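Section 4. Running the Open Day Stations

This section is for station leads at the Prumness open day, 18th October. Read section 3 (arm start-up) first. Stations 1 and 2 use the same arm and the same marble-patterned surface.

4.1 Station 1: Cat litter

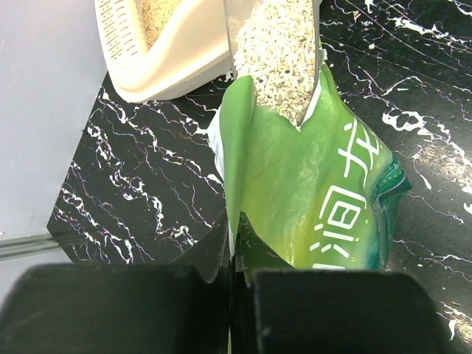

Reading time: 2 min

1. Set the cream litter tray on its mark. Check that visitors at the rail can see into it.
2. Place the opened bag of pellets within reach of the gripper.
3. Load the program "Litter" on the Rendeck panel and press Hold.
4. Ask visitors to stand behind the rail, then press Run.
5. When the arm returns to its rest position, press Hold again before you reach in.

CAUTION: Pellets on the floor are slippery. Stop the station and sweep before the next group comes in.

Note: Groups are limited to 20 people. Perla Escobedo keeps the group list at the front desk.

4.2 The scoop

The scoop is set out separately. Stand it with the handle up, so the fingers can close on it from both sides. If the grip looks uneven, press Hold, open the fingers from the panel and start the step again. Do not straighten the scoop by hand while the program is running.
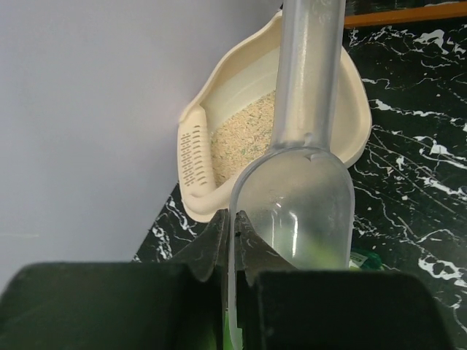 Fig. 4-2. Scoop between the gripper fingers, litter tray behind.

4.3 Station 2: Pipette

1. Clear the litter items and wipe the surface.
2. Lay one plastic transfer pipette flat, at an angle to the fingers.
3. Load "Pipette" and set the grip force to Low.
4. Press Run.
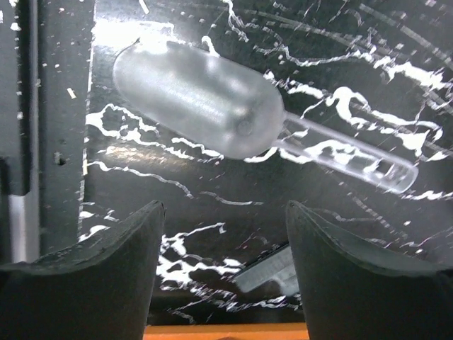
Leave the force on Low for the whole session, even if a visitor asks for a faster run. Spare pipettes are in drawer 26. If the arm stops with code 219, write down the time, switch off at the wall and call Ivone Lopes. Danai Manolakis can restart the panel but should not clear the code.

At closing, return the arm to rest and sign the station sheet.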